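Choir thread, because I have to talk to someone and my cat is asleep.

We started the new Birkett piece last night. Double choir, 2 harps, and a text that's mostly vowels for the first three pages. I'm an alto and I have the same note for 14 bars. I love it so much??

The second choir comes in a half step above us, super quiet, and the whole room goes sour and then sweet again. First time through we fell apart. Second time I got goosebumps down to my ankles.

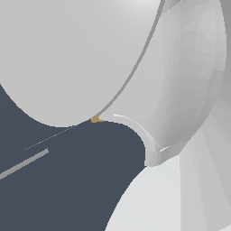 pale gray curve, darker gray rim. kind of my mood at bar 40

Okay, practical stuff. The concert is in December at Rona Hall, which holds 275, so please don't wait till the week of. Doors at 7, we sing at 7:30.

First half is the Primik psalms (short! loud! the basses are thrilled). Birkett after the break.

If you want to hear anything by Birkett first, the Altent label put out a string quartet a while back. It has maybe the prettiest slow movement I know. Skip the finale if you're driving, it gets wild.

Anyway, I'm off to hum one note in the shower till the hot water runs out. Altos, bring pencils next time, they changed the breath at letter F again.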